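Looking After Records and a Turntable at Home

Most of the crackle people blame on an old pressing is dust, and most of the dust gets on the record between the sleeve and the platter. A few minutes of care each week will take out a good part of it. The tips below are for ordinary household setups, with one turntable, a pair of speakers and a shelf or two of LPs and singles.

Before you play

Brush the record dry every time. Set it spinning, rest a carbon fiber brush lightly across the grooves for a few turns, then sweep it slowly off toward the outer edge. Pressing harder only drags the dust around. Brush again when you turn the record over.

Check the stylus too. Use a small stylus brush and move it from back to front only, the same direction the record travels. Side to side can bend the cantilever, and a replacement often costs more than the records you were about to play. Turn the amplifier down first or you will hear it.

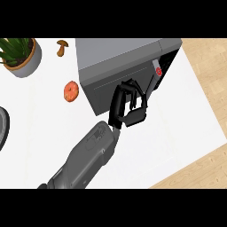 Cleaning & Care

A dirty record needs a wet wash. You will want distilled water, a drop of plain dish soap with no lotion in it, two soft microfiber cloths and somewhere for the record to dry upright.

Hold the record by its edge and label. Keep the label dry — old paper labels stain and lift easily. Wet one cloth, wring it out, and follow the grooves around in a circle. Go around a few times, then do it again with clean distilled water to rinse. Pat with the second cloth and stand the record in a clean dish rack, out of the sun, until no damp is left in the grooves. Overnight is fine.

Tap water leaves minerals behind, so save it for washing the cloths. Skip window cleaner on any record, and never use alcohol on shellac 78s. It dissolves them.

Ready-made fluids work as well. I have used Fimix for a couple of years and it rinses off cleanly. A 200 ml bottle lasts me well past a winter. Kári Skov, who repairs decks at Lykkegaard, mixes his own and thinks I am wasting my money.

Put the clean record in a new inner sleeve. Going back into the old paper one undoes the job.

Storage

Stand records upright, snug enough that they don't lean but loose enough to pull one out with two fingers. Leaning is what warps them over time. Stacking flat is worse, especially with box sets in the pile.

Check the shelf before you fill it. A collection of 400 LPs is heavier than it looks, and the middle of a long shelf will start to sag. Short cubes with a divider hold up better. I keep mine in Loltport cubes screwed to the wall, with the heavy sets on the bottom row.

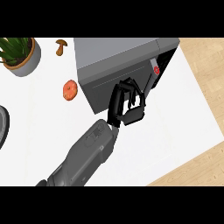
Keep the shelf away from radiators, and look at where the afternoon light falls in June before you settle on a wall. Sleeves facing a window fade down the spine first. Attics and garages get too hot in summer for vinyl, and basements are hard on the covers.

Setting up the deck

Level the turntable with a small spirit level on the platter, and adjust the feet or shim under the base. Do this again whenever you move it.

If the needle skips when someone walks by, the floor is carrying the vibration. A wall shelf cures it in most houses. A thick cutting board on rubber feet helps in the rest. Keep the speakers off the same surface as the deck.

Replace the belt when the pitch starts to wander or the platter is slow to get going. My Zarkov went 7 years on its first one. Wipe the inner rim with a dry cloth before fitting the new belt, and keep your fingers off the running side.

Close the lid when you are done for the night.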